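### 4.2 Seating and length of stay

The Nuranero promenade runs for 798 meters along the east bank, from the old ferry landing to the Dolis footbridge. We divided it into four segments of unequal length, following changes in paving and planting. Segment C is the only one with continuous tree cover. Segment D, next to the footbridge, has the widest deck and the fewest seats.

Observers walked the full route once per hour between 7 a.m. and 8 p.m. and marked each stationary user on a base map. A user was counted as stationary after standing or sitting in one place for at least two minutes. Joggers who stopped to stretch were left out of the count if they stayed within the running lane. The procedure follows the one used in our earlier work on the Caden canal walk, with a shorter interval between rounds.

Across all rounds we mapped 900 stationary users. Of these, 349 were in Segment C, although it makes up only 200 meters of the route. Most of the remainder were near the ferry landing, where food stalls open in the late afternoon. Use of Segment D was low until sunset and then rose quickly.

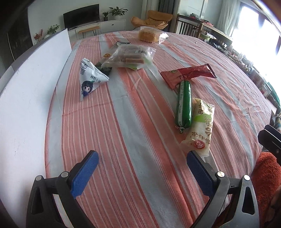
**Figure 6.** Snacks on a table with a striped tablecloth.

Shade explains part of this pattern. Before 10 a.m., users in Segments B and C were spread fairly evenly over the available benches. By noon, the unshaded benches in Segment B were close to empty, and people had moved to the low planter walls in Segment C. These walls were not designed as seating. They are 45 centimeters high, close to standard bench height, and wide enough for two people to sit back to back.

Eating was the most common activity among seated users in the afternoon rounds. Groups that were eating stayed longer than groups that were only talking, and they preferred places where the wall turned a corner and members could face each other. Qiu Park, directly inland from Segment B, has fixed tables, but it is separated from the promenade by a two-lane road with a single crossing. Few of the users we followed went there and came back.

We did not record air temperature at seat level, so the effect of shade cannot be separated from that of the river breeze, which is also stronger in Segment C. Section 4.3 returns to this point using the evening counts.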